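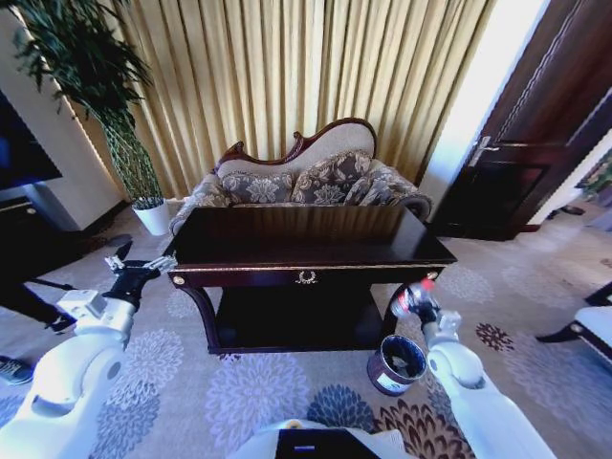 How to Write a Listing for a Home You Are Selling Yourself

By the Monau Home Desk
January

Selling without an agent means the listing is your job. Most buyers will read it on a phone, between other listings, and decide in a few seconds whether to keep going. These steps cover the written part, from collecting the facts to posting the ad. Set aside an evening for it and do the steps in order.

Step 1. Collect the facts first

Get the paperwork out before you write a word. You need the lot size, the year the house was built, the finished square footage, the property tax bill, and any homeowners association dues. If you have had work done, find the invoices and the permits. A buyer's agent will ask for them sooner or later.

Use the square footage from the county record or from a recent appraisal. Do not measure it yourself and post that number. If the record is wrong, which happens a lot with enclosed porches and converted garages, get it corrected or say in the listing that the two figures differ.

Step 2. Make two lists

On one sheet, write down everything that stays with the house. On the other, write down everything you plan to take. Curtain rods, wall shelves, the washer and dryer, the shed and the propane tank cause more arguments at closing than the price does. Anything attached to the house is usually assumed to stay, so if you want to keep it, say so in the listing or take it down before showings start.
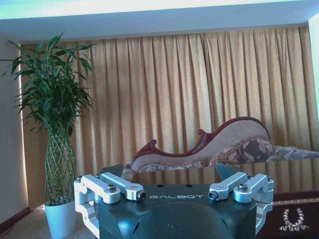

Check the second list against your own plans for moving. A heavy piece that won't fit in the next place may be worth offering with the house, but keep it out of the headline. Put it in the last paragraph, or bring it up when offers come in. Some lenders object to furniture written into a purchase contract, so it is often handled on a separate bill of sale.

Step 3. Write the opening line

Start with bedrooms, bathrooms and location. Then add the one thing that sets the house apart. A plain opening for a house in our area might read:

"Three-bedroom, two-bath ranch in Irkorside with a fenced yard, 12 minutes from the Tovar ferry landing."

That is enough. Skip "must see" and "won't last." Buyers see those on every page and they take up space you need.

Time the drive yourself before you print a number. Do it at 8 in the morning if you expect commuters to be interested.

Step 4. Write the body

Go through the house in the order a visitor would walk it: entry, living area, kitchen, bedrooms, baths, then outside. Give each area a sentence or two. Name things that can be checked, such as the age of the roof, the type of heat, or the width of a gate if someone might want to park a boat behind it. Our own gate is 36 inches wide, and we were asked about it at nearly every showing.

Keep the whole thing under 200 words if the site shows only a preview. Sites that show the full text can take up to 300, but few people read past that.

Describe the property and leave out the kind of person you imagine living there. Phrases like "perfect for a young family" can run into fair housing rules. "Close to the elementary school" describes a location and is the safer wording, though it pays to read your state's guidance too.

Step 5. State the problems

If the back bedroom floor slopes or the well pump is old, say so in one flat sentence. Most states require a disclosure form in any case, and a buyer who finds out at the inspection will ask for more off the price than one who knew from the start.
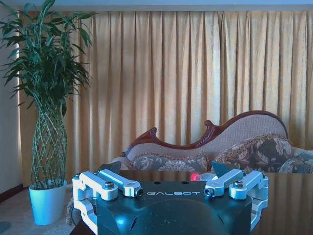 Page last updated: January

Step 6. Set out the terms

Close with the practical items, each on its own line:

- Asking price
- When the house is available
- How much notice you need for a showing
- Whether you will pay a buyer's agent, and how much
- The best way to reach you

Use an email address you set up for the sale. You can close it afterward.

Step 7. Read it aloud, then post

Read the listing out loud once. Fix any sentence you stumble on. Then have someone who has never been in the house read it and tell you what they think the layout is. If they get it wrong, the order in Step 4 needs work.

Post the same text everywhere. If you change the price, change it on every site the same day. We posted ours on two sites and on the board at the Gundeteck Road hardware store, and forgot the board for most of a month. Two callers still had the old price.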